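**Unit operations lab, walk-through before the January session**

Inspected by: Shahla Ghaffari, with Tanko Nwachukwu on the wet bench
Areas: distillation column, heat exchanger rig, pump loop, wash-up corner

I love this walk-through every year, and this one was a treat. The column looks the best I've seen it since we moved in! Comments are under each item, so please read yours before Friday.

### Distillation column (Avunik skid)

- [x] Relief valve tag in date
- [x] Reboiler low-level trip tested. Tripped on the first try, twice. Lovely.
- [x] Condenser water flow alarm sounds at the panel
- [ ] Sample port 3 cap. Still the wrong size. Tanko has the right one on order from Brikberg.
- [x] Insulation on the lower section. Ursina Baumgartner redid the whole wrap and it's a beautiful job (go and look, the seams are perfect).

The ethanol feed drum is on its spill tray and bonded to ground. I checked the clamp with a meter and got a solid reading.

### Heat exchanger rig

- [x] Steam trap working
- [x] Hot surface signs on both ends. Set point stays at 170 °F for student runs, please.
- [ ] Gauge on the shell side reads a little high at zero. Swap it before anyone logs data with it.
- [x] Drain hose clamped at the floor sink

Qiuyue Fu wrote new start-up cards for this rig and they are so much clearer than the old ones. One side of one page, big type, valves named the way they're labeled on the pipe. I'd like to see the same for the pump loop!

### Food and dishes

- [x] No food or drink at the benches
- [x] No lab glassware in the break area, no break area cups in the lab
- [x] Hand-wash sink stocked with soap and towels

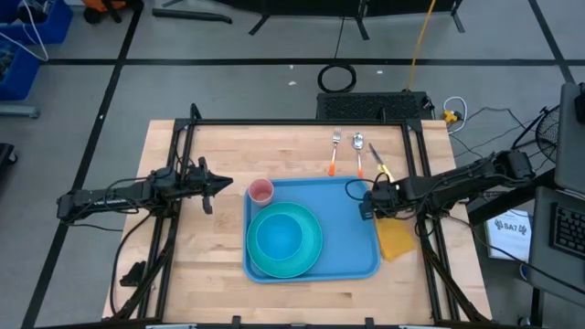 *Blue tray with plate, bowl and pink cup.*

### Pump loop

- [x] Coupling guard bolted on, all four bolts
- [x] Emergency stop reachable from both sides
- [ ] Flow meter at the 4,000 L/h end sticks. Tap test frees it, but that's no way to live. Nouri will take it back for service.
- [x] Tank overflow line clear. We ran 200 liters through with no backup.
- [ ] Floor drain grate rocks when you step on it. Shim or replace.

### Eyewash, showers, exits

- [x] Both eyewashes flushed, water clear
- [x] Shower pull handle free of hanging coats (thank you!)
- [x] Exit by the Unska cabinet open and lit
- [ ] Spill kit missing one pair of large gloves

### Still open

1. Sample port cap: Tanko
2. Shell-side gauge: Ursina
3. Flow meter return: Mehrangiz Kordestani
4. Drain grate: building office, ticket sent
5. Gloves: me, today

Mehrangiz, could you also find out if the service price covers calibration? Last time it was extra.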